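Prüfliste Greifarbeitsplatz Tisch 2 - nach Störung vom Donnerstag
Standort: Flarunholm
Geprüft: Luana Meireles
Gegengelesen: Nana Ofori
Anlass: Greifer hat während eines Laufs nachgedrückt, obwohl die Kraftgrenze erreicht war. Kein Personenschaden.

1. Not-Halt erreichbar und rastend
Ergebnis: in Ordnung
Bemerkung: Dreimal gedrückt, dreimal stand der Arm. Sagt aber nur, dass der Taster geht. Am Donnerstag hat ihn keiner gedrückt, weil alle auf den Bildschirm geschaut haben.

2. Kraftbegrenzung Greifer
Ergebnis: nicht in Ordnung
Bemerkung: Eingestellt sind 67 N. Im Protokoll der Steuerung steht für den fraglichen Griff ein Spitzenwert von 119 N. Dramani schreibt dazu, es handle sich um einen "Anzeigeeffekt". Das mag sein. Dann hätte ich gern eine Messung, die das zeigt, und keine Mail. Bis dahin gilt für mich der Wert, der im Protokoll steht.

3. Abschaltzeit bei Überschreitung
Ergebnis: nicht bewertbar
Bemerkung: Laut Datenblatt unter 200 ms. Wir haben kein Gerät am Standort, mit dem sich das nachmessen ließe. Leihgerät in Gusturport angefragt. Das Feld bleibt leer, auch wenn es in der Vorlage als Pflichtfeld markiert ist.

4. Greifgut und Umgebung
Ergebnis: mit Auflagen
Bemerkung: Die Freigabe spricht von "weichen, formstabilen Objekten". Ein Plüschtier ist weich, formstabil ist es nicht. Wo bei einem Panda der Körper aufhört und das Fell anfängt, weiß der Regler vermutlich so wenig wie ich. Dazu steht gleich dahinter eine Kastenform aus Metall, das hochstehende Bein reicht fast bis an die Wand. Bei seitlichem Versatz schiebt man dann Blech über den Tisch. Auflage: mehr Abstand zwischen Greifgut und harten Teilen. Trichter und Schwamm dürfen bleiben, aber nicht auf der Anfahrseite. Dosen und Karton an der hinteren Kante kommen weg.

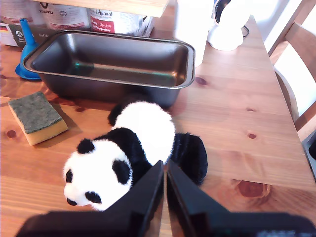

5. Greiferfinger, Zustand und Sitz
Ergebnis: in Ordnung, Nachprüfung im Oktober
Bemerkung: Schrauben fest, kein Spiel von Hand spürbar. Innenflächen ohne Riefen. Die Wartungsfirma hatte lose Finger als Ursache vermutet. Dafür finde ich keinen Hinweis.

6. Leitungen und Kabelführung
Ergebnis: mit Auflagen
Bemerkung: Greiferkabel sauber geführt. Hinten am Tisch liegt ein dünnes schwarzes Kabel in einer Schlaufe hinter dem weißen Gerät. Festlegen oder entfernen.

7. Softwarestand
Ergebnis: nicht in Ordnung
Bemerkung: Auf dem Typenblatt Version 13, in der Steuerung eine andere. Wann das Update kam und wer es eingespielt hat, konnte mir Drivatgate bisher nicht sagen. "Läuft automatisch" ist für mich keine Antwort.

8. Aufenthalt im Arbeitsbereich
Ergebnis: mit Auflagen
Bemerkung: Stuhl neben dem Tisch nur bei stehendem Arm benutzen. Eine Bodenmarkierung wurde im Frühjahr zugesagt - ich warte.

Freigabe: nein. Einzelversuche im Handbetrieb mit halber Geschwindigkeit und einer zweiten Person am Taster sind erlaubt.

Anmerkung N. Ofori: Punkt 2 sehe ich weniger streng, trage die Sperre aber mit. Termin für die Nachmessung, sobald das Leihgerät da ist.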